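**Teleop demos: arm keeps drifting on the handset lift**

**Prurnon**
Recording demos of lifting a desk phone handset and putting it back, by remote control. 60 demos so far, and replay fails on most of them. The wrist rolls a few degrees before contact. Same leader arm as in December, when it was fine. Setup:

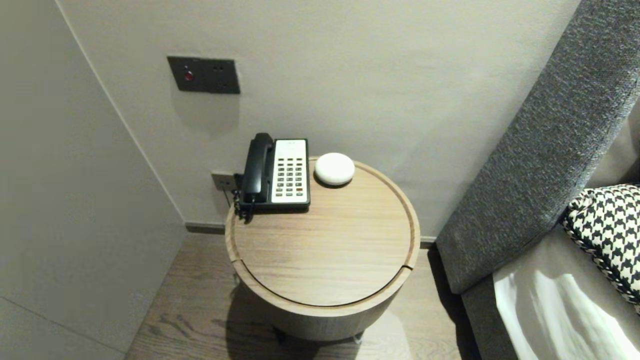
*Side table by the bed, phone at the back left, coiled cord over the edge.*

Is this a calibration problem or bad demos?

**Hollholm**
Check the leader's wrist zero first. Then look at the cord. It pulls on the handset differently each time, so reset it to the same hang before every take. I would also drop any demo where you paused over 3 seconds — the policy learns the pause.

**Duan**
had this too, re-zeroed and it went away

**Traltwood**
Compare commanded and measured wrist angle for 20 takes. A constant offset means calibration. If it varies, look at latency.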